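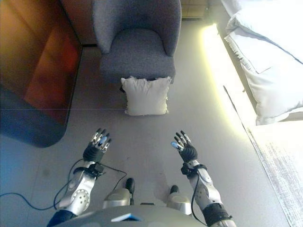

**Altbridge students put a humanoid on cushion duty in course final**

ALTBRIDGE, Friday, July 22, 2022 — Students in the summer manipulation course at the Altbridge technical college closed the term this week with a pickup task: a humanoid robot has to lift a square cushion off the floor and set it on the seat of an armchair. The course is run by Fulgencio Barrera, who teaches controls at the college, with lab support from Joanne Blackburn.

The task was set in January, when the course outline was approved. Two teams entered, Ayala and Dudach, each named after the street where its members did most of their early bench work. Both teams use the same robot and the same pair of five-fingered hands. The control software is their own, built on top of a motion library called Stimus that was written by earlier classes and is maintained by Blackburn.

Rules for the final fit on one page. A run starts with the cushion flat on the floor and the robot facing the armchair, arms extended, palms down. The team lead gives a verbal start and may not touch the keyboard after that. The run ends when the cushion rests on the seat with neither hand in contact, or when 60 seconds have passed. A stop button stays in the hand of a second team member for the whole run, and pressing it voids the attempt without penalty.

Scoring is out of 1000 points per team. The largest share goes to completed placements. The rest is divided between contact force, repeatability and the written report, which must include joint logs for every attempt, voided ones too. Barrera said the report weighting was raised after an earlier class turned in working code that could not be reproduced on a second day.

"A cushion is an awkward part," Barrera said. "It has no stable edge. If the fingers close too early they push it away, and if they close late the palm is already pressing it into the floor."

The setting is a furnished room, with the armchair facing the robot and a bed along one side. A light strip runs low along the base of the bed and throws a bright band onto the floor. Both teams reported trouble with it during setup. The Dudach segmentation step, which separates pale objects from the background by brightness, merged the cushion with the lit floor whenever the head was turned too far to the right. The team's fix was to limit head yaw before the detection pass and to rely on edge texture in place of brightness.

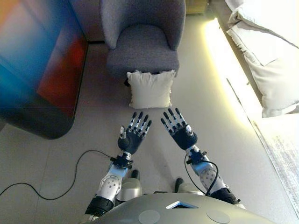 The Ayala team took another route and located the armchair first. Its detector looks for the curved backrest, fits a floor line to the front of the chair, and searches only the area between that line and the fingertips. The method is slower at startup but needs no change when the room lighting does. It fails if the cushion is moved well to one side of the chair, a limit the team listed in its report.

Grasp strategy also differs. Dudach brings both hands in from the sides at the same height and squeezes the cushion between the palms, with the fingers spread to keep the corners from folding. Ayala uses the left hand to hold one edge down and slides the fingers of the right hand under the opposite edge. The second method puts less load on the wrists. It also depends on the thumb closing at the correct moment, and thumb timing took up most of the team's last lab sessions.

Cable routing was checked before each attempt. The course safety sheet requires that any line crossing the floor be laid out to the side of the robot, clear of the feet, with enough slack at the wrist for full forearm rotation. Blackburn signs the sheet. She said an unsigned sheet means no run, and that the rule applies to instructors as well.

"Most of what they learn is in the setup," Blackburn said. "The arm motion is short. Getting the same starting pose twice is where the hours go."

To help with that, Stimus now includes a pose check written by the Dudach team. It compares the joint angles of both arms with a stored reference and refuses to start if any joint is out of tolerance. The check was shared with the Ayala team before the final under the course's open-code rule, and both reports cite it. Blackburn plans to merge it into the main branch once the comments are cleaned up — the current version mixes degrees and radians in its messages.

Team scores will be posted on the course page after the reports are graded. Barrera has 60 pages of joint logs to read before then and has asked both teams to resubmit their plots with labeled axes.

The next session of the course keeps the armchair task and adds a second one, in which the robot has to straighten the bedding along the near side of the bed. Enrollment requires the introductory controls class or a passed entry test. Students who want to use the robot outside class hours must complete the stop-button training and book through the lab calendar. Bookings are limited to one block per team per day.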